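We use cookies to make this site work and to see which pages get read. Accept all | Manage settings

First deer at 40 – a chat with Solveig Dahlgren

Caught Solveig Dahlgren on the phone at 6am, the only hour she had free. She was already in the truck. Stalking ground outside Gilville, bad signal, so bits are missing.

She didn't grow up with it. No dad with a rifle, no uncle. "I was 40 and I'd never even held one," she says. "I booked a range day in Stullisville and missed everything. Loved it."

The deer came 11 months later. A roe buck, end of July, short walk in and a very long crawl. "I shook so much I had to put my head down on the grass and start again. Then it was just quiet."

Did she cry? "Course I did. Then I had to drag him."

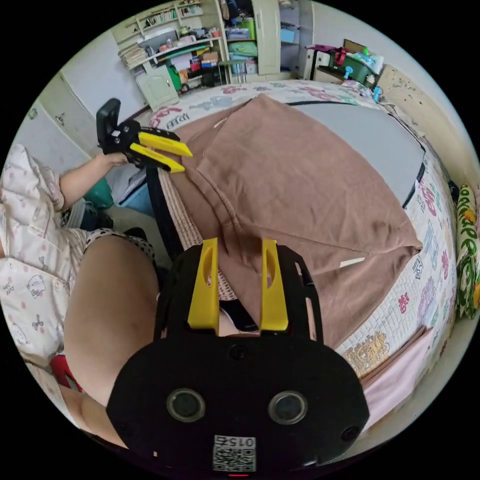
The dragging is what got her started on kit. Everything she owned was a men's small with the sleeves rolled up. Straps in the wrong place, knees down by her shins. She moaned about it online one night and woke up to 361 replies. Mostly women, mostly the same moan.

So now there's Stavora, her Saturday-morning-style club without the Saturday – they meet when they can. Borrowed jackets, a shared freezer, one decent pair of binoculars. Okonkwo, the estate next door, lets them use 2,500 acres for practice stalks. No rifles, just walking and looking.

"Some of them never want to shoot," she says. "Fine by me. They can still read a wind better then my husband."

Any advice for a beginner? "Buy the boots first. Go out with someone patient. And eat what you shoot – all of it, learn the liver."

Signal went about there. She texted later: seen two does, came home with nothing, good mornng.

Recent posts
Venison liver, the easy way
Boots for narrow feet
What to carry on a first stalk

Contact | Copyright, all rights reserved | Back to top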